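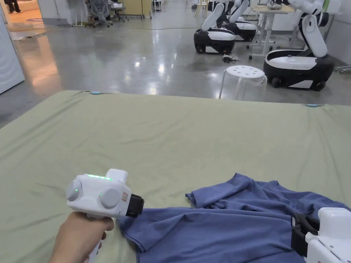

Blue tee on the green sheet, before folding.

Thread: Folding surface cover that doesn't slide?

paju_laundry
Moved my folding spot last month and put a plain sage-green sheet over it. It's held along the far edge with two small light-blue clips, one toward each end. It works okay, but the sheet still wrinkles and sags a little near that edge, and when I smooth a T-shirt flat the cover moves with it. Cotton on cotton grabs. Has anyone found a better cover, or a better way to fasten this one? I fold mostly T-shirts, some pillowcases. The floor is polished concrete if that matters.

grollach77
More clips. Two on one long side won't hold against you pushing away from yourself. Put a pair on the near side too and pull it tight before you start.

paju_laundry
I tried clips on the near side. They catch my sleeves and they dig in when I lean.

Ülle Ots
Use a fitted sheet, one size smaller than you think you need. The elastic goes under and you don't need clips at all. I did this on an old door on trestles for years. You have to iron it once when it's new and then it stays decent.

hemline_dot
Disagree on the fitted sheet. The corners bunch up underneath and if the top is thin you can feel the lumps. I'd go with a flat sheet and sewn-on tapes, tied under the top. Four tapes, an hour's work with pinning. Mine comes off for the wash and goes back on in a minute.

Ülle Ots
I never had lumps, but my door was thick.

grollach77
Why cover it at all? A bare tabletop folds faster. The shirt slides where you want it.

hemline_dot
Because a bare top picks up spills and then the clean shirts pick up the spills. Also anything with a print on it skids around.

paju_laundry
I had it bare before. It was fine for towels and bad for T-shirts, they'd slide off the side while I was reaching for the next one. I don't want to go back to that.

brollangate_bev
Is the shirt in your picture straight out of the basket? With one that bunched I'd give it a shake from the shoulders first and then lay it down. If you drop it in a heap and try to work the creases out on the table, you're dragging the cover every time. Half of your sliding problem might be that.

paju_laundry
Basket, yes. I dump them and sort them out on the sheet. I can try shaking first.

tumbleweed_11
Shaking is right. Hold both shoulder seams, one snap down, then lower it hem first so it lands away from you. Face down if you fold the sleeves to the back. After that you only need to smooth outward from the middle, and you're not pushing the sheet in one direction.

grollach77
Hem first? I lay the collar down first, always have. Hem first puts the neck near me and I have to reach for the far end.

tumbleweed_11
Then turn it around. I fold from the neck so I want the neck close. Suit yourself.

hemline_dot
Back to the cover. What's under the sheet? If it's a slick top, put a layer of felt or an old wool blanket between. A blanket under the sheet stopped mine moving more than the tapes did. Pull the blanket flat first, then the sheet, then fasten.

brollangate_bev
Seconding the blanket. Rubber shelf liner works too, the open mesh kind, but it leaves a pattern you can feel through a thin sheet.

paju_laundry
I have a gray blanket that's gone thin, I'll use that. Will it get too soft to fold on? I like to press the last fold down with my hand.

hemline_dot
One layer, no. Two layers and your stacks start to lean.

Ülle Ots
One layer is what I'd do too. And wash the sheet without fabric softener.

paju_laundry
Didn't know that about softener. I've been using it on everything.

Update, a few loads later. Blanket under, same sheet, same two clips, nothing on the near side. I shake the shirts first now. It still creeps toward me by the end of a big load and I tug it back once. Much better than before. I did 13 shirts tonight and none went on the floor. Haven't tried the fitted sheet.

grollach77
Still say more clips.

hemline_dot
Tapes. I can post how I sewed mine if you want it.

paju_laundry
Please do, I have some twill tape left over.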